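Jun 20, 2024

I moved into the Bonside building in February and for the first few weeks I did my laundry badly. I put everything in one load, used too much detergent, and left things sitting in the drum because I forgot about them. I'm better at it now. A couple of people asked me to write down what I changed, so I'm doing that, mostly about the machines and the baskets and the order I do things in.

The apartment is 858 square feet and has no hookups. Laundry happens in the shared room downstairs, where there's a washer and a dryer side by side, both front loaders. In my last place, in Gronditcombe, I had an old top loader that I could open halfway through if I'd dropped a sock. You can't do that with these. Once the door locks, the sock waits for the next load.

The other thing I had to get used to is the labels. The machines are marked with stickers, the main words are in Chinese, and each one also has a number on it. The washer and dryer have the same kind of round door, so on my first visit I stood there longer than I'd like to admit. I'd been told to use number 1. Both of them are number 1. There's a 1 on the dryer and a 1 on the washer.

The characters are easy to tell apart once you know them. The first two are the same on both labels, 智慧, meaning smart. The third one is what matters: 洗 is wash and 烘 is dry. The washer label also says "Smart wash" in small English print, and I didn't notice that until my third or fourth load. I wrote the two characters on a card and kept it in the detergent bag for a while. I don't need it anymore but it's still in there.

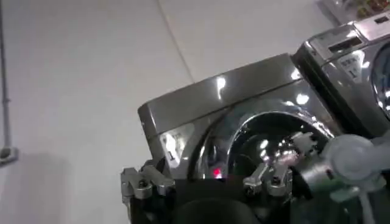 Hermenegildo Jaramillo told me to forget the labels and just remember left for dry and right for wash, and to stop carrying the card around. That does work if you only ever use one laundry room. I still read the label. When I stayed at my cousin's building over there in Ochoa, the pair was the other way around, and I would have put a dry load of towels in with a cold rinse.

Now the order I do things in.

**Sorting**

I sort upstairs. I used to do it on the laundry room floor and I always ended up with someone waiting behind me while I held up T-shirts. I keep two containers in the bedroom now. One is for darks and jeans, and the other is for everything else. Towels go on the hook until I have enough for their own load. I tried three containers for a while and the third one turned into a place to put mail.

Pockets get checked when the clothes come off. I skipped that for years. In March I washed a receipt with a black sweater and spent most of an evening picking paper off it with tape.

Anything new and brightly colored goes in with the darks the first couple of times. I have a red hand towel that has been washed I don't know how often and it still turns the water pink, so that one gets done in the sink.

**Washing**

A front loader wants less detergent than I thought. I was filling the cap to the top line and my clothes came out stiff, with a film on the dark stuff. I went down to the first line, and then a little under that. Shanti Maurya had been after me about this since I moved in, and I should have listened in the first week. The film is gone.

I also stopped stuffing the drum. My rule is that I should be able to put my hand in flat on top of the clothes with the door open. If I can't, something comes out. It's usually the sweatshirt. It takes up more room than anything else I own.

Cold for darks, warm for towels and sheets. I don't use hot. I've used the quick cycle for gym clothes and it's fine for that, but it does nothing for a coffee stain, so don't bother.

When the cycle is over I wipe the rubber ring inside the door with an old washcloth. Lint and hair collect in the bottom fold, and sometimes a baby sock that isn't mine. I leave the door open a few inches after that. There was a smell in the room in the spring, kind of like a wet dog, and it cleared up after a few of us started leaving the door open.

**Drying**

This is where I lost the most time. I used to scoop the whole wet load across in one armful and push it into the dryer as a lump. It would come out hot on the outside with a damp pair of jeans rolled up in the middle. Now I take the pieces over one or two at a time and shake each one out before it goes in. It adds a minute or two. The shirts come out with fewer creases too, and I've mostly stopped ironing.

I check the lint screen before every load, including when the last person said they did it. I also set an alarm on my phone for when the dryer should be done, with 13 minutes taken off. That gives me time to find my shoes, go down the stairs, and be standing there when it stops. I'm not a patient person and I used to run down early and open the door in the middle of the cycle to feel the towels. All that did was let the heat out. 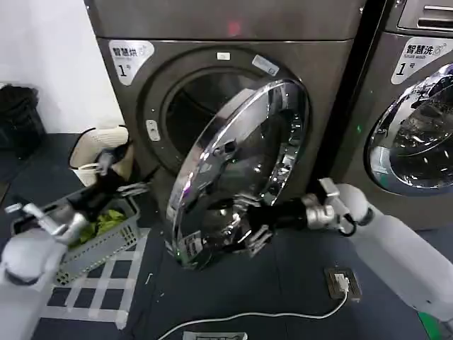 *Dryer open, with the gray basket on the floor.*

I have opinions about baskets now, and I didn't expect to. Plastic with holes in the sides is what I'd tell anyone to get for carrying. It weighs almost nothing, it can sit on a floor that's been splashed, and if the clothes are a little damp the air gets to them. Mine has held up so far. I've broken two of another kind.

Woven ones look nicer. I have one in the bedroom for dirty clothes and I like it, but I don't take it up and down stairs. The weave snags on knit things, and the rim gets rough where it rubs on the wall. A woven one is better left standing in one place. Something dark hanging over the front of it is how I remember what needs to be washed separately.

I put the carrying basket down right near the dryer door before I open it. It sounds too obvious to write down, but for a long time I'd leave the basket on the other side of the room, open the door, fill my arms, and drop socks the whole way across. Check that the door has room to swing all the way open before you set the basket down. Mine got hit a few times before I learned how far that door comes out.

Small things come out first and go on the bottom. Shirts go in last, laid flat across the top, so they're the first thing I hang when I get upstairs. Sheets I fold right there while they're warm, if nobody needs the machine.

**Folding and what's left over**

I fold on the bed. If I sit down first, it doesn't get done, and I'll be pulling clothes out of the basket until the next laundry day. A normal load takes me 18 minutes to fold and put away. I timed it because I was sure it was more like an hour, and that was my reason for putting it off. Fitted sheets still come out as a ball. I've had the method shown to me more than once and I fold it in my own way, and then I put it at the back of the closet.

Single socks go in a bag on the inside of the closet door. Every so often I empty the bag and match what I can. There's a gray one in there that came with me from Gronditcombe, roughly 2,000 miles in the bottom of a moving box, and I don't think the other one made the trip.

I still haven't figured out wool. I've been hand washing the two sweaters I have and drying them flat on a towel on the kitchen floor – this takes up the whole kitchen for a day and a half, and I have to step over them to get to the fridge. Someone at Padach, the hardware store by the bus stop, said they can order a mesh drying rack that sits over a bathtub. I asked them to get me one. It's supposed to be in next week.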